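Tetcombe House — Room Check, April
Checked by: Tõnu Adomaitis
Room: 38, second floor
Start: 4:20 p.m.

Marks: OK, FIX (before next check), NOW (dealt with during the visit)

1. Door and exit path — OK
Door opens all the way and closes on its own. Shoes are kept on the rack. Hallway side clear.

2. Smoke alarm — OK
Test button pressed, alarm sounded. Battery changed at the last check.

3. Window — FIX
Opens and locks. The limiter screw is loose on the left side. Reported to maintenance, job 420. Keep the window on the first notch until it is done.

4. Outlets and cords — FIX
One power strip plugged into another behind the desk. Take out the second strip. Kaklow strips with a switch are available at the office, one per room.

5. Heater — OK
Set to 70. Nothing hanging on it. Last month it was blocked by a drying rack, which has been moved.

6. Curtains — OK
Hem is well clear of the heater and the rail is firm. Pulled on both ends.

7. Lamp — NOW
Bulb was over the limit printed on the shade. Swapped for a Brotance bulb from the supply closet.

8. Furniture — OK
Bookcase strapped to the wall. Desk drawer sticks but comes out with a pull — not a safety matter, no job opened.

9. Food and wrappers — FIX
Snacks are allowed in rooms, but they go in a closed box at the end of the day. Room 73 had ants in March and they came up through the wall, so I am marking this in every room. Packets were out on the bed, on the blue and white sheet, and the big red one has a torn top. Small candy wrappers count too. Check the bedding for crumbs before making the bed. 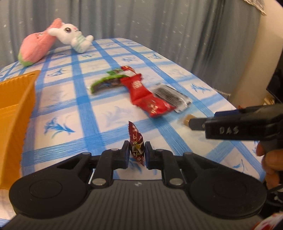 10. Bed frame — OK
Slats all seated, no loose bolts. Plush toys can stay on the bed.

11. Trash — FIX
Can has no lid. Luik at the front desk has spares.

Follow-up
Items 4, 9 and 11 are for the resident. Item 3 is for maintenance. I will look at all four on the next round and leave the signed copy in the mail slot.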